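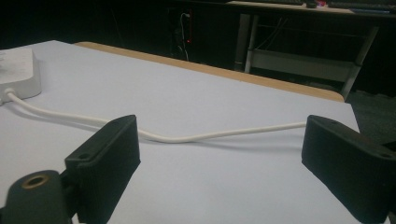

Weißes Gerät, dünnes weißes Kabel, heller Tisch: Das Kabel liegt in einem flachen Bogen über der Platte.

Kabel auf dem Tisch: welche Tricks taugen, welche nicht

Stand: 2022-10-31

Es gibt kaum ein Haushaltsthema, zu dem so viel Zubehör verkauft wird wie zu Kabeln. Clips, Schläuche, Kanäle, Klettbänder, Wannen, Boxen mit Deckel, Boxen ohne Deckel. Ich habe seit September eine Schublade davon durchprobiert, zu Hause am Esstisch und am Schreibtisch, und die Hälfte liegt inzwischen wieder in der Schublade. Ein Ratgeberforum, in dem ich gelegentlich mitlese, hat zum Stichwort Kabelordnung 673 Beiträge. Gelesen habe ich davon genug, um zu merken, dass immer dieselben fünf Tipps herumgereicht werden, meist ohne dass jemand dazuschreibt, wie es nach ein paar Wochen aussah.

Deshalb hier eine Durchsicht, mit Abzügen.

Erst schauen, ob das Kabel überhaupt auf den Tisch muss

Der naheliegendste Schritt kommt in den meisten Anleitungen erst am Ende, weil sich daran nichts verkaufen lässt. Ein kleiner weißer Kasten mit einem Kabel steht oft nur deshalb auf der Tischplatte, weil er beim Auspacken dort gelandet ist. Ein Netzteil oder ein selten gebrauchtes Ladegerät kann ebenso gut auf ein Regalbrett. Bei einem Router ist die Sache schon weniger klar: Wer ihn ins Sideboard verbannt, hat danach einen ordentlichen Tisch und unter Umständen schlechten Empfang im Schlafzimmer. Die schönen Bilder von unsichtbarer Technik hinter geschlossenen Türen überzeugen mich nicht. Geräte, die warm werden, brauchen Luft, und das steht in so gut wie jeder Bedienungsanleitung.

Wenn das Gerät stehen bleibt, wo es steht, dann wenigstens nah an der Kante, über die das Kabel nach unten soll. Das spart mehr Durcheinander als jeder Clip.

Drehen hilft auch. Ich hatte monatelang ein Gerät mit dem Kabelausgang nach vorn stehen und das Kabel quer über die Arbeitsfläche geführt, bis ich den Kasten einfach umgedreht habe. Kosten: null. Danach lag kein Kabel mehr vor der Tastatur.

Der Knickschutz ist keine Verzierung

Wo das Kabel aus dem Gehäuse kommt, sitzt häufig ein kurzes, etwas dickeres Stück. Das soll verhindern, dass die Leitung direkt am Austritt scharf abknickt. Trotzdem wird in vielen Anleitungen empfohlen, das Kabel »gleich am Gerät sauber umzulenken«, gern mit einem Clip direkt daneben. Sieht auf dem Foto ordentlich aus. Für das Kabel ist es die schlechteste Stelle.

Mein Vorschlag: die ersten Zentimeter in Ruhe lassen, das Kabel frei auslaufen lassen, dann in einem weiten Bogen dahin führen, wo es hinsoll. Eine flache Schlangenlinie auf dem Tisch ist kein Schaden. Ein straff gezogenes Kabel bekommt dagegen bei jedem Verrücken des Geräts einen Ruck ab, und zwar am Stecker oder am Knickschutz.

Die verbreitete Reparatur mit einer Kugelschreiberfeder, die man um den Austritt wickelt, habe ich ebenfalls ausprobiert. Die Feder rutscht, verhakt sich im Pullover und drückt bei dünnen Leitungen eher noch eine Kante hinein. Ist die Isolierung an der Stelle schon rissig, gehört das Kabel weg. Klebeband oder Schrumpfschlauch darüber ist bei einem Netzkabel keine Reparatur, auch wenn es in Kommentarspalten ständig so dasteht.

Klebeclips: kommt auf die Platte an

Die kleinen Clips mit Klebefuß sind der Standardtipp. Auf glatten, harten Oberflächen halten sie, wenn man vorher entfettet. Mit Spülmittel allein ging es bei mir nicht, Reste vom Möbelreiniger blieben auf der Platte. Mit Reinigungsalkohol ging es, den sollte man aber zuerst an einer Stelle testen, die keiner sieht, denn manche Lacke nehmen ihn übel.

Auf geöltem Holz kann man es vergessen. Auf Tischdecken und weichen Schutzauflagen auch, die Auflage hebt sich dann einfach mit. An einer sichtbaren Holzkante halten sie mal so, mal so, und an einer gerundeten Ecke fallen sie garantiert ab. Der Klebefuß liegt dort nur in der Mitte auf.

Die Clips von Jestard, die ich hatte, waren zu weit für ein dünnes Kabel. Es rutschte bei jeder Gelegenheit durch und heraus. Die von Stitby sind enger, dafür muss man das Kabel mit dem Daumennagel hineindrücken, und wer das täglich tut, hat bald keine Lust mehr. Auf der Packung stand etwas von 3.000 Steckvorgängen. Nachgezählt habe ich das nicht, und ich frage mich, wer es getan haben soll.

Beim Ablösen: Föhn auf mittlerer Stufe, langsam, dann einen Faden oder Zahnseide hinter dem Klebefuß durchziehen. Das ist einer der wenigen oft kopierten Tipps, die bei mir so funktioniert haben, wie sie beschrieben werden. Den Schraubendreher als Hebel bitte lassen, die Kerbe bleibt.

Klettband gegen Kabelbinder

Hier bin ich ausnahmsweise mit der Mehrheit einig. Kabelbinder aus Kunststoff sind für Leitungen, die an Ort und Stelle bleiben, in Ordnung. Für alles andere sind sie lästig. Meist werden sie zu fest gezogen, und beim Aufschneiden erwischt man irgendwann das Kabel.

Klettband nimmt man von der Rolle und schneidet es selbst zu. Die fertig konfektionierten Bänder mit Öse sind bequemer, kosten aber ein Vielfaches und tun dasselbe. Bei dünnen Kabeln reicht ein schmaler Streifen. Ein breiter macht aus dem Kabel einen Klumpen, der auffälliger ist als das Kabel selbst.

Und locker wickeln. Eine Schlaufe in der Größe einer Untertasse genügt. Das enge Aufrollen um zwei Finger, das in Videos so hübsch aussieht, hinterlässt Locken, die man nie mehr herausbekommt. Angeblich hilft dagegen warmes Wasser oder der Föhn. Beim Wasser rate ich bei allem, was einen Stecker hat, dringend ab. Der Föhn hat bei mir eine Locke zu einer Welle gemacht, und am nächsten Morgen war es wieder eine Locke.

Kabelboxen

Die Cullero-Box, die ich bestellt habe, ist ein Kasten mit Deckel und zwei Schlitzen. Steckdosenleiste hinein, überschüssiges Kabel dazu, Deckel drauf. Der Tisch sieht aufgeräumt aus, in der Box sieht es aus wie vorher auf dem Tisch. Wer einmal im Halbjahr einen Stecker sucht, kann damit leben. Ich habe sie nach zwei Wochen ausgeräumt, weil jedes Umstecken damit anfing, den ganzen Inhalt auf den Boden zu legen.

Dazu zwei Dinge, die in den begeisterten Besprechungen fehlen. Mehrere Netzteile nebeneinander unter einem Deckel erwärmen sich gegenseitig. Und an einer üblichen Steckdosenleiste darf nicht beliebig viel hängen. Auf der Leiste steht, wie viel sie verträgt. Der Heizlüfter mit 2.000 Watt gehört in keine Box und auch nicht mit allem anderen zusammen an eine Leiste, die darin verschwunden ist und die keiner mehr anschaut.

Kabelwannen unter der Tischplatte finde ich besser, auch wenn man dafür auf dem Rücken liegen muss. Die von Trujillo wird geschraubt. Vorher nachmessen, wie dick die Platte ist, und die Schrauben entsprechend kurz wählen. Klemmwannen ohne Schrauben gibt es auch, sie brauchen aber eine gerade Kante, an der sie greifen können.

Weiß auf Weiß

Beliebt ist der Rat, Kabel in der Farbe der Tischplatte zu kaufen, dann falle es nicht auf. Stimmt teilweise. Ein weißes Kabel auf einer hellen Platte sieht man tatsächlich weniger als ein schwarzes. Man sieht es aber auch dann weniger, wenn man eine Tasse abstellt oder mit dem Ellbogen hängen bleibt, und sobald es über die Kante vor dunklem Boden nach unten hängt, ist der Effekt ohnehin dahin. Dazu kommt der Schmutz. Weiße Kabel werden grau, vor allem dort, wo man sie anfasst, und weiße Gehäuse zeigen jeden Fleck auf der Oberseite.

Zum Saubermachen: Stecker ziehen, Mikrofasertuch leicht anfeuchten, ein Tropfen Spülmittel, das Kabel durch das gefaltete Tuch ziehen und trocken nachwischen. Der Schmutzradierer, der überall empfohlen wird, ist ein feines Schleifmittel. Auf matten Gehäusen gibt das blanke Stellen, die man bei schrägem Licht sieht. Backpulverpaste ist dasselbe in umständlich, und sie kriecht in jede Fuge. Gegen vergilbten Kunststoff hilft beides nicht.

Beschriften

Brotclips mit Filzstift, Washi-Tape, Etiketten aus dem Drucker. Ich halte das Beschriften für sinnvoll und die meisten Methoden für Bastelei. Brotclips fallen ab. Washi-Tape wird an der Schnittkante klebrig und sammelt Flusen. Am längsten gehalten hat bei mir ein Streifen Malerkrepp, als Fähnchen ums Kabel geklebt, dicht beim Stecker, mit Bleistift beschriftet. Kugelschreiber verschmiert darauf.

Beschriftet wird am Steckdosenende. Am Gerät weiß man meistens, welches Kabel es ist.

Was bei mir geblieben ist

Klettband von der Rolle, die geschraubte Wanne, zwei der engen Clips an der Rückseite des Schreibtischs und das Malerkrepp. Auf dem Esstisch liegt nach wie vor ein Kabel, weil das Gerät dort gebraucht wird und die Steckdose auf der falschen Seite ist. Ich habe kurz überlegt, es unter einem aufgeklebten Kanal verschwinden zu lassen, und mir dann vorgestellt, wie ich die Krümel aus der Klebefuge kratze.

Nachtrag zu einer Leserfrage: Ein Verlängerungskabel unter dem Teppich ist auch dann keine Lösung, wenn der Teppich dick ist. Man tritt darauf, man sieht Schäden nicht, und die Wärme bleibt darunter. An der Wand entlang führen, auch wenn es der längere Weg ist.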